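Search the notebook Type and press enter

Workshop notebook -- Tuesday, open day at the Hirnby building

Writing this up the same evening, before I forget who said what, and with my feet still complaining. Andri, I know you asked for something short. You have known me long enough to expect otherwise.

Doors opened at 13:00 and we had people in the corridor well before that, which was lovely and also slightly alarming, as I was still on my knees behind the counter taping down a power strip. The plan on paper was a talk, then the drinks counter demo, then a walk through the bench area. In practice everyone heard there was a robot serving drinks and the talk was given to a very polite front row and a lot of backs. Next time we put the counter at the far end and make them pass the posters first.

Setup notes, for whoever does this after me. We used the white counter from the Lerkine job, with the dispensers standing over their own drip trays. I leveled it twice. The second time was after Tibor Bakos leaned on it to say hello (good to see you, Tibor, and please come back, but stand on the other side). Both arms were on the slow profile at 50 percent speed. I had argued for full speed and I was wrong. People like to have time to see the hand close, and the slow profile gave me room to talk between steps without racing the thing.

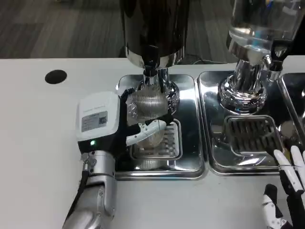
I kept the routine the same for every group. Left arm brings the cup in, right arm stays up and out of the way, then the cup comes back to the front edge and I pass it over myself. We had talked about letting the robot hand it straight to the visitor, and I still want to try that, but not with small children ducking under the rope. Grip force was set to the low value in the Gratbridge file. Please don't change that file! I spent most of Monday's goodwill getting it right, and the shiny ribbed cups are less forgiving than the plain ones we practiced with. If we need another value for another cup, save it under a new name and put the cup type in the name.

We had one real hiccup. A little past the halfway point the left arm stopped short of the counter and sat there with a joint limit warning. I cleared it, sent the arm home and started over, and the group clapped as if it had been planned. The log has the warning but I haven't read further back yet. My guess is that the counter got nudged toward us during the crush, so I would like floor marks next time, proper ones, in a color we can see from the operator's chair.

Questions that came up again and again: can it tell when the cup is full (no, the pour is timed), how long did it take to teach (longer than I admitted), and what does it cost. On that last one I sent everybody to Andri Gisler, who handled it with far more grace than I would have. A very kind woman from Stöckli stayed a long while asking about cleaning, how you wipe down a hand with that many joints, and I had no good answer. She left her card. It's pinned above the kettle.

Still to do:
Wash and dry the trays before they go back in the crate.
Pull the log from the left arm and look at the stop.
Order cups. We started with a sleeve of 100 and I don't want to open another one mid-demo.
Return the borrowed extension lead to Tibor -- it has green tape on the plug.

I went home happy. The last group stayed until I had to start switching off the lights, and one boy asked if he could say good night to it, so I sent both arms to the park position for him and we all waved. I'll add the log notes under this entry once I've had some sleep.

Contact the workshop | © Hirnby Workshop Notebook | Back to top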